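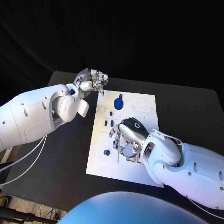

# Stinero Board Set

Tags: Datasets > Tabletop > Boards and fixtures

Stinero is a set of recordings made over one flat white task board on a dark gray table. This card covers the board, how it is laid out for a session, and what is in the folders.

## The board

The board is rectangular and marked with thin gray outlines and holes. The large circle goes near the upper right corner, with a small hole just to its lower left. Use those two marks to tell which way up the board is. It does not have to be square to the table. A slight tilt is fine and is left uncorrected in the files.

## Contents

- 671 recordings, stored in folders of up to 100
- `layout.csv`, one row per recording, with board angle and session name
- `notes/`, plain text, written by whoever set up the table

Session names are Fisodon and Larkenent. Larkenent was recorded in September and has 64 recordings. Everything else is Fisodon.

## Known problems

Board angle was read by eye in Fisodon and can be off by roughly 2 degrees. Some notes files are empty. Rows marked `recheck` have not been looked at again.

## Contact

Board layout: Perla Tovar. Files and corrections: Efe Akande. Please give the recording number when reporting a wrong angle.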